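3.2 Materials and serving conditions

The study was carried out in the two dining halls of the Sostcombe campus during the autumn term, from the first week of October until the winter break. Both halls serve lunch from the same kitchen, so the recipes and the prices were equal on both sides. The only difference which we introduced was the size of the tray. The north hall kept the large round trays that it had used before, and the south hall changed to a smaller oval model. Guests were not informed about the purpose of the change. A short notice at the entrance said only that the university was reviewing its tableware.

We have chosen tray size as the main variable for a practical reason. Earlier work on plate waste has mostly examined the plate itself, its diameter and its color, and the results do not agree well with each other. The tray received less attention, although in a self-service hall it is the tray which sets the limit of how many dishes a guest can carry in one walk. A guest with a large tray may take a soup, a main dish, a salad and a dessert before sitting down. With a small tray the same guest must decide at the counter, or must come back for a second time. We expected that most guests would not come back.

The trays of both halls have a plain inner surface without compartments. This is important, because compartments can suggest a certain portion to the guest. The type with a round outline and pale grey interior is shown in Figure 2.
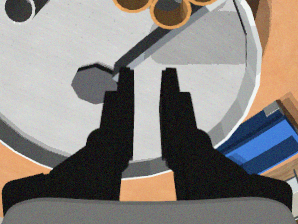

Figure 2. Large round tray with pale grey interior, rendered view.

3.3 Data collection

Waste was measured at the return belt. Each tray was given a paper tag at the entrance, and the tag carried a number and the hall, but no information about the guest. At the return belt the leftover food was scraped into a bowl and weighed on a kitchen scale. Bones, fruit peel and paper napkins were removed before weighing. Drinks were not included, as it was not possible to separate the remaining water from melted ice.

In total 3827 trays were tagged. We excluded trays whose tag was lost or could not be read, trays which were returned by a different person together with others in a stack, and all trays from the two days when the south hall closed early. When the number of usable trays was higher than the number we had planned, we drew a random sample, so that the final data set contains 3000 trays, divided equally between the halls.

The weighing was done by student assistants who worked in pairs. One person scraped and weighed, the other person wrote down the value. Before the first day every pair practiced with 20 prepared trays for which the correct weight was known to us. Pairs whose values differed too much from the known weight repeated the practice on the next morning. The assistants could see from which hall a tray came, as the shape of the tray makes this obvious, and we must accept this as a limitation of the design.

3.4 Interviews

After the weighing period we conducted 27 short interviews with guests of both halls. The guests were approached near the exit between noon and two in the afternoon. We asked how they decide what to take, whether they had noticed any change in the hall, and what they usually do when they are still hungry after the meal. The answers were written down by hand and later coded with the scheme of Kumarasinghe, which was developed for company canteens and which we shortened for our use. Categories about alcohol and about meals with business visitors were removed.

3.5 Statistical treatment

The weight of leftover food is strongly skewed, as many trays come back with nothing on them. We therefore used a model in two steps. The first step estimates whether a tray has any waste at all, and the second step estimates the amount for those trays that have waste. The hall, the menu of the day and the time of return were included in both steps. The menu turned out to be necessary. On days with baked fish the waste was high in both halls, and without this variable the effect of the tray would be mixed with the effect of the fish.

We did not include the weather, although it was recorded. The two halls are connected by a covered passage, and guests can choose either of them without going outside.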